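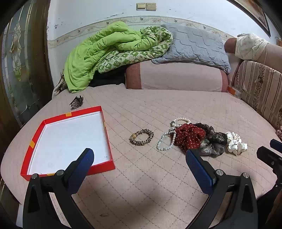
Most bedspread advice is written by people with something to sell, usually a spray. I've washed, aired, patched and dried quilted covers for a good many winters now, and I have tried most of the tricks passed round at Pikville market and on the back of packets. A few of them work. Plenty do nothing at all, and one or two will ruin a decent cover. A dusty pink one with diamond stitching, like mine, is a fair test of any of them, as the pale colour shows every mark and the stitched lines hold on to whatever lands there. So take what follows as the opinion of somebody who has stopped believing labels.

Do you need to wash it every week?

No. The sheets, yes. The quilted cover on top, once a month if you sit on it and less if you don't. I read a leaflet from Nokemard, who make a laundry liquid, which said weekly. Well, they would. A cover washed every week goes flat and the thread starts to give at the crossings long before the cloth wears out. Shake it from a window, hang it over a door for an hour, and leave it at that until it looks or smells as if it wants doing.

Freshening sprays

I don't rate them. What you get is a cover that smells of the same thing as before with flowers on top. The Lisitz one costs more than the others and left a faint tide mark on a pale pillowcase of mine, which took two washes to shift. An open window in February will do more in twenty minutes, if you can stand it.

Bicarbonate of soda

Everyone swears by this. I tried it properly: sprinkled over one half of the bed, left all afternoon, vacuumed off, the other half left alone. I couldn't tell the halves apart by smell and neither could anyone else I dragged in to sniff. What I could tell was that powder had gone down into the stitching and stayed there. I was still knocking it out a fortnight later. On a plain mattress it may do some good. On anything quilted, leave it in the cupboard.

Spots and small stains

Cold water first, always, and a white cloth. Dab, don't rub. Rubbing roughs up the surface and you end up with a clean patch that looks worse than the stain did. A drop of washing-up liquid in a mug of water deals with most food and make-up. Rinse it out with more plain water than you think you need, because dried soap draws dirt.

Vinegar is supposed to do everything. It is all right on tea. I've had no luck with it on ink, and hairspray on ink only made mine bigger.

Washing the whole thing

Check the drum before you check the label. A double cover needs room to move, and if you have to push it in with your knee it won't come clean in the middle. The launderette is worth the money here. Half the usual amount of liquid, a cool wash, and an extra rinse. For spinning, 600 is plenty. I once let mine go round at a much higher speed and the filling bunched up in one corner, where some of it still is.

Ignore the tennis ball business unless you are using a tumble dryer on low. Then it helps a bit, though so does taking the thing out every so often and giving it a good shake.

Drying

This is where most covers are spoiled. The outside feels dry by teatime and the inside isn't. Give it a full 72 hours over two lines or two airers, turning it each day, before you fold it away. I know that sounds fussy. I have also opened a cupboard in spring and found a cover that smelled like a pond.

Stray threads

Don't pull and don't snip flush. Thread the loose end on a needle, take it through to the back and knot it. If a whole line has gone, go over it by hand in small running stitches. The Egger quilting thread is good but dear, and ordinary cotton has lasted just as well on mine.

Storing it

Vacuum bags save space, I'll give them that. They also crush the filling, and two of my three had let the air back in by the time I next looked. An old pillowcase does the job. Cedar blocks smell nice when new, but I wouldn't trust them against moths. A clean cover in a closed bag is a better bet, so wash it first and put it away properly dry.

Buying another

Thread counts of 2000 are nonsense as far as I'm concerned, and on a quilted cover you'd never feel it anyway. Turn back a corner in the shop and look at the underside. If the stitches are long and loose there, put it back on the shelf, whatever the ticket says.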